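Progress report to the Hollis small projects fund, second period
Project: Dollgate, a laundry-sorting arm
Build site: Stunent shared workshop
Covers work through October

Dollgate is picking up cloth! That's the headline for this period, and I'm very happy to be able to write it. When I sent in the first report the arm could reach, wave and stop when told to, and the gripper was a box of parts. Now it closes on a towel, lifts it, carries it over to the basket and lets go, and on a good evening it'll do that many times in a row before something needs my attention.

## Where the money went

Most of this period's spending was on the gripper and on power. I bought two finger motors (one is a spare, and I've already been glad of it), a better supply for the arm, and a stack of printed finger blanks so that I could try shapes without worrying about each one. The total came to $300, all of it inside the parts line you approved. The $169 set aside for the wrist camera and its mount was spent in full as well. Receipts are in the shared folder under "Flilico", which is what I named the gripper when it was still a drawing, and the name has stuck.

I haven't touched the travel line and don't expect to. If you're open to it, I'd like to move that money over to finger materials, for reasons I get into further down.

## Building the gripper

The first fingers were short and wide, and they pushed cloth away as often as they caught it. The second set was longer but bent at the root when the motor closed hard. The set on the arm now is the third, stiffer at the base, and the difference was plain from the first evening. I ran 30 test picks with each set, same towel, same starting pile, and kept a log of every one. With the third set, 24 of the 30 ended with the towel in the basket. The second set didn't come close.

The misses are interesting too. Nearly all of them happened when the towel was lying flat. A bunched towel gives the fingers a fold to get hold of, but a flat one just slides, and the arm comes up with nothing and heads for the basket anyway, quite sure of itself. I've added a check on the motor current so it knows when its grip is empty, and it goes back for another try.

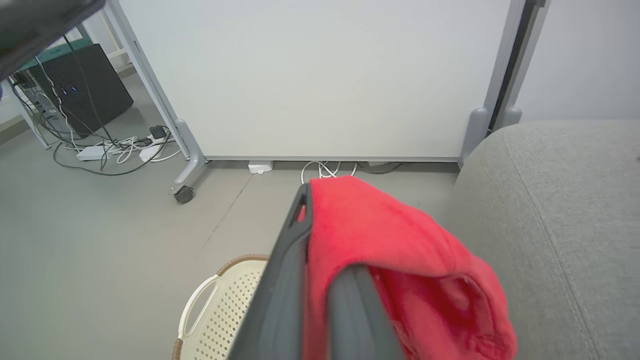
Choosing what to practice on took more thought than I'd planned for. Thin cotton was too easy to lose, heavy bath towels stalled the motor, and I wanted something with enough give to forgive a bad angle. I settled on soft, fuzzy cloth in one strong color for the first stage, and the vision code loves it. The bright red towel stands out against the pale floor and the light gray sofa so well that simple color matching finds it, which let me put my time into the grip. That won't hold up once I bring in mixed laundry, of course, and a gray sock next to that sofa is going to be a proper test!

## What still needs work

Cables are my biggest housekeeping job. Power strips and cords have spread over the floor by the computer, and I want them gathered up and off the ground before the arm moves to a rolling base. I've priced some plain cable trunking and it fits in what's left of the parts line.

The release is also slower than I'd like. Fuzzy cloth clings to the fingers, and the arm sometimes has to give a little shake over the basket. It works, and it makes me laugh every time, but a smoother face on the inside of the fingers should fix it properly. That's where I'd put the travel money: a few sheets of different facing material and another round of printed blanks.

## Next period

- Tidy and fix down the cables
- Try new facings on the third finger set, same log, same number of picks
- Start on flat towels, with a pinch-and-drag move I've sketched out
- Add a second color, then patterned cloth
- Write up the finger designs so that other Stunent members can print them

I'd love to show you the arm running. Evenings after seven are best, when the workshop is quiet and I can leave it set up. Please let me know about the travel line when you get a chance, and I'll hold off ordering the facing sheets until I hear back.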